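Home News Projects Equipment Contact

Equipment plan for the garment cell

The purchase request for the second half of the year goes in at the end of June. Shiyu Jin put the first draft together and Qiuyue Zhong has checked it against what we spent last year. The short version follows, so that people at both sites can comment before it is final.

The biggest line is grippers. We are asking for five new pairs from Grondus to replace the ones bought when the cell opened. The old pairs still close, but the pads are worn and spare pads are no longer sold for that model. Two pairs would stay on the shelf at Zonaden as spares.

Second is wrist cameras. The current ones are fine for picking up a folded shirt. They are weaker on close work, where blocky, smeared video makes it hard to tell a seam from a fold. Pliven has quoted nine weeks for delivery, so this order has to be placed first if we want the cameras in use by fall.

Arms are not on the list. Du offered us a trade-in, and we looked at it, but the arms we have are within their service hours and the money is better spent at the wrist. We will look again next year.

Grippers and cameras together take 73 percent of the request. The other 27 percent covers cables, mounting plates, a service contract and a small amount for clothes. Please do not skip the clothes line when you comment. We ran short last year and had to buy at full price.

Most of the hours this summer will go to jeans and belts. Denim is stiff, the belt loops are narrow, and a strap running under a loop leaves the fingers little room on either side.

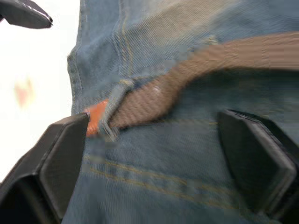

For that reason the gripper order asks for two pad shapes, one flat and one tapered, at the same price per pair. If your team has a preference, tell Shiyu before the request goes in. Questions about the budget itself should go to Qiuyue, who has the full spreadsheet with the quotes attached.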